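La cocina de Trusano abre a las siete de la mañana, aunque la primera clase no empieza hasta las nueve y media. La mujer que la dirige llega antes que nadie y pone el café. Lleva seis años al frente de esta escuela de cocina para gente que se ha quedado sola: viudos, separados, hijos que han vuelto al pueblo para cuidar de un padre. Prefiere que no se publique su nombre. Dice que ya la llaman bastante por teléfono.

Empezó en un local prestado de Omport, con dos fogones y una nevera que hacía ruido. "Venían a aprender a freír un huevo y se quedaban a comer", cuenta. "Lo de comer era lo importante, pero eso no lo podía poner en el cartel." En el primer curso se apuntaron ocho hombres y una mujer. Hoy pasan por la escuela 80 personas al año, casi todas de los pueblos del valle.

Antes trabajó en el comedor de la fábrica Thygesen, donde servían tres turnos. De allí se trajo la costumbre de escribirlo todo. Guarda las recetas en cuadernos de anillas, con las cantidades corregidas a lápiz según quién las haya cocinado. La de las lentejas tiene cuatro versiones.
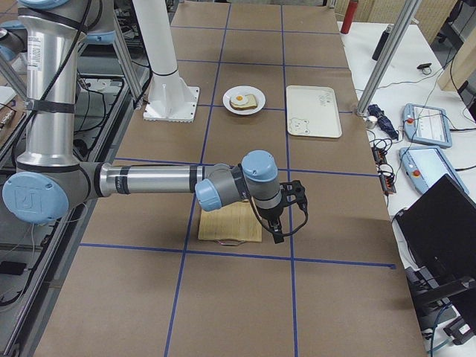 El método es sencillo. Las dos primeras semanas no se enciende el fuego. Se aprende a comprar, a guardar y a cortar, y se habla mucho de lo que cada uno comía en su casa. Ella insiste en preparar el sitio antes de sacar la comida. "El que vive solo deja de cocinar por no fregar", dice. "Si recoger cuesta poco, al día siguiente vuelve a cocinar."

Le pregunto por los que abandonan. Los hay, responde, sobre todo en la tercera semana, cuando toca guisar y el primer guiso sale mal. A esos les llama a casa. Unos vuelven y otros no. Recuerda a un alumno que se marchó enfadado por un arroz pasado y regresó al curso siguiente con su propia cazuela.

El dinero es otra cuestión. La matrícula cuesta 60 euros por trimestre e incluye los ingredientes. El resto sale de la cooperativa Drokska, que cede el local, y de una cena que la escuela organiza en marzo. La última dejó 2393 euros, y con eso se cambió la campana extractora. Le gustaría comprar un horno más grande, pero no quiere subir la cuota. "Para algunos, 60 euros ya es pensárselo." 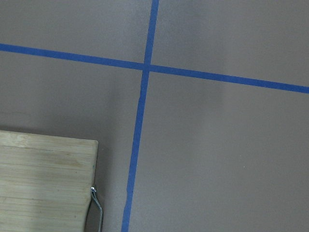

Una antigua alumna opina que el precio es lo de menos y que lo difícil es entrar el primer día. Ella pasó dos veces por delante de la puerta sin atreverse. Ahora cocina para dos vecinas y sigue yendo a la cena de marzo, donde se encarga del postre.

La directora asiente cuando se lo cuento. Por eso, explica, no pide inscripción previa para la primera clase y deja la puerta abierta, también en invierno. Tampoco hay presentaciones en corro. Se reparten los delantales y se empieza a pelar patatas. "Pelando se habla mejor, porque no hay que mirar a nadie."

No le interesa enseñar platos vistosos. En el programa hay sopa de verduras, pescado al horno, legumbres, tortilla y pan del día anterior aprovechado de varias maneras. La sesión sobre el pan es la que más discusiones provoca, ya que cada casa tiene sus migas y todas son las buenas.
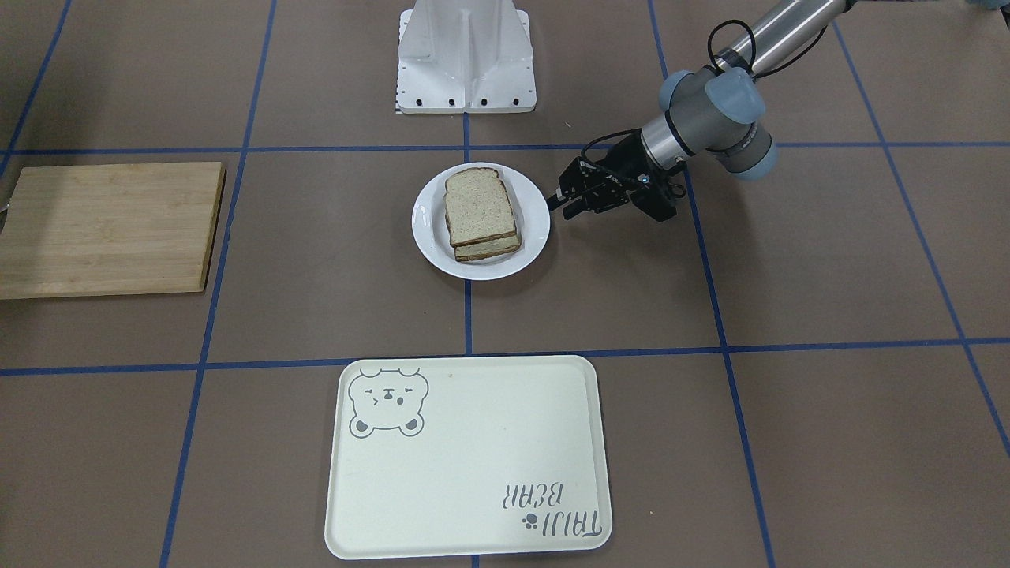

Según otro de los alumnos, habría que dedicar un día entero a las cenas, que es cuando más pesa la casa vacía. Al mediodía uno se arregla con cualquier cosa, dice, pero a las nueve de la noche acaba cenando galletas de pie.

La idea ya está apuntada en uno de los cuadernos. El próximo trimestre habrá una clase de tarde, de seis a ocho, y los alumnos cenarán allí lo que preparen. Falta convencer a la cooperativa de que les deje la llave hasta más tarde.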